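Willcombe Marker Set: simulated wrist-camera episodes, with one known fault

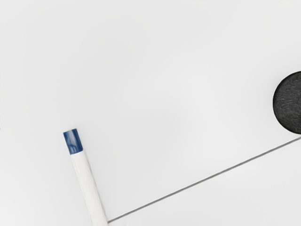 Please read the fault section before training on any of this. The last person who skipped it got a policy that closes its gripper on thin air with great confidence.

Contents

3,040 simulated episodes, 12 frames per second, task "pick up the marker". Rendered at Satville on the Pena scene files.

The fault

In 968 episodes the gripper reports a successful grasp while the marker stays on the table. The contact check was reading the wrong body and took the tabletop for the marker. The tabletop is always there, so the success rate was excellent. We celebrated this for most of September.

Valentina Henríquez found it by watching 100 episodes end to end, a method we had considered beneath us.

What to do

Ignore the field grasp_ok. Use grasp_ok_v2, which checks the height of the marker at the last step. The old field stays in so that earlier results can be reproduced, if anyone wants them.

Not fixed

Kazlauskienė split: labels not yet recomputed. Do not use it for evaluation.

Contact: open an issue. Include the episode number.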